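How do I stop my bread dough from sticking to everything?

Ilir Radulović
2019-11-24
Hello all, I bake a loaf most weeks and I love it, but the dough clings to my hands, the bowl, the counter, you name it. I use 500 grams of flour and 331 grams of water, just as my aunt wrote it down. Should I keep adding flour?

Peeters
Oh, I remember those days! Please don't add more — give it a rest instead. Cover the bowl, go have a coffee, and come back in half an hour. Then wet your hands a little before you fold it. Mine went from glue to something quite lovely once I slowed down, and I've been happy with it ever since.

Fekum
more flour works fine for me, never had a problem 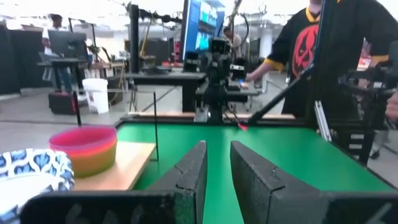
Related questions
Can I freeze dough after the first rise?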